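Ergonomie im Haushalt: Arbeitsflächen, Greifräume und Stauraum
Skript zu Einheit 2, Grundkurs Hauswirtschaft, Bildungshaus Collenora

Die Einheit behandelt die Planung von Küchenarbeitsplätzen. Vorausgesetzt werden die Begriffe aus Einheit 1 (Arbeitsablauf, Rüstzeit, Wegezeit).
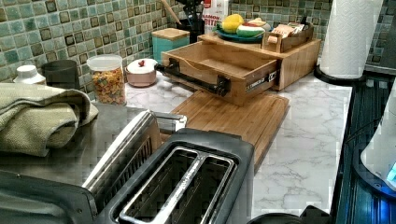
1. Arbeitshöhe

Die Höhe der Arbeitsfläche richtet sich nach der Ellenbogenhöhe der Person, die am häufigsten dort arbeitet. Gemessen wird im Stehen, mit Schuhen, Oberarm locker herabhängend, Unterarm waagerecht. Für Schneidearbeiten liegt die Fläche eine gute Handbreit unter dem Ellenbogen. Für Arbeiten mit Kraft, etwa Teigkneten, liegt sie tiefer. Am Kochfeld ist ebenfalls eine niedrigere Fläche sinnvoll, weil die Höhe des Topfes hinzukommt. Die Spüle wird dagegen höher eingebaut, denn gearbeitet wird am Boden des Beckens.

In Mietwohnungen ist die Höhe meist vorgegeben. Zu niedrige Flächen lassen sich mit einem dicken Schneidbrett oder einem höheren Sockel ausgleichen. Bei zu hohen Flächen hilft ein Arbeitsplatz am Tisch, im Sitzen.

2. Greifräume

Man unterscheidet den kleinen und den großen Greifraum. Der kleine Greifraum wird mit angewinkelten Armen erreicht, der große mit gestreckten Armen, ohne dass der Oberkörper sich vorbeugt. In den kleinen Greifraum gehört, was bei fast jedem Arbeitsgang gebraucht wird: Messer, Brett, Abfallschale, Tuch. In den großen Greifraum gehört, was mehrmals täglich gebraucht wird.

Küchenecken liegen oft außerhalb des großen Greifraums. Sie werden deshalb gern als Abstellplatz genutzt. Für die Planung gilt: tiefe Ecken nicht als Hauptarbeitsfläche rechnen, auch wenn sie in der Zeichnung so aussehen.

3. Auszüge und Schubladen

Ein Auszug bringt den Inhalt zur Person, beim Fachboden muss die Person zum Inhalt. Unterschränke mit Auszügen sind daher bei gleicher Grundfläche leichter zu bedienen als Schränke mit Drehtür. Zu beachten ist der Platzbedarf vor dem Möbel:
- Auszug vollständig geöffnet einzeichnen, dazu die Standfläche der Person.
- Gegenüberliegende Auszüge und Gerätetüren auf Kollision prüfen.
- Bei Auszügen in der Ecke den Abstand der Griffe zur Nachbarfront prüfen.

Bügelgriffe lassen sich auch mit nassen oder eingeschränkt beweglichen Händen fassen. Muldengriffe und grifflose Fronten verlangen mehr Fingerkraft.

Für kleine Aufbewahrung auf der Arbeitsfläche gelten dieselben Überlegungen. Der Platz vor dem Kasten muss frei bleiben, sonst wird er nicht benutzt. Kästen ohne feste Verbindung zur Unterlage können kippen, wenn die Lade voll und weit herausgezogen ist.

4. Anordnung der Arbeitszentren

Für Rechtshänder wird üblicherweise von rechts nach links geplant: Abstellfläche, Kochen, Vorbereiten, Spülen, Abtropfen. Für Linkshänder wird gespiegelt. Die größte zusammenhängende Fläche liegt zwischen Spüle und Kochfeld.

Wegezeiten werden mit dem Fadenmodell erhoben. Im Grundriss steckt an jeder Station eine Nadel, der Faden folgt der Person bei einer festgelegten Aufgabe. Die Fadenlänge wird mit dem Maßstab umgerechnet. Im Übungsgrundriss »Olilcombe« ist die Küchenzeile 3000 mm lang; Variante B verteilt dieselben Stationen auf 2 gegenüberliegende Zeilen.

5. Beleuchtung und Oberflächen

Die Arbeitsfläche wird von vorn oder seitlich beleuchtet. Eine Leuchte nur in Raummitte erzeugt Schatten durch den eigenen Körper. Leuchten unter dem Oberschrank gehören an dessen Vorderkante und werden zur Person hin abgeblendet.

Stark gemusterte oder glänzende Platten erschweren das Erkennen von Krümeln, Flüssigkeiten und kleinen Teilen. Bei nachlassender Sehkraft ist ein deutlicher Kontrast zwischen Brett und Platte hilfreich. Wandbeläge mit vielen Fugen brauchen mehr Reinigungszeit als großformatige, besonders hinter dem Kochfeld.

6. Aufgaben bis zur nächsten Einheit

a) Eigene Ellenbogenhöhe messen und mit der Arbeitshöhe zu Hause vergleichen.
b) Beide Greifräume an der eigenen Arbeitsfläche mit Klebeband markieren. Notieren, welche Gegenstände im kleinen Greifraum stehen und wie oft sie gebraucht werden.
c) Fadenmodell für beide Varianten des Grundrisses anfertigen, Aufgabe: Gemüsesuppe vorbereiten und kochen. Ergebnis in Metern angeben.

Abgabe schriftlich, Skizzen von Hand genügen. Der Grundriss liegt im Kursraum aus.

Stand: 12. August 2022

Kontakt | Impressum | © Bildungshaus Collenora | Nach oben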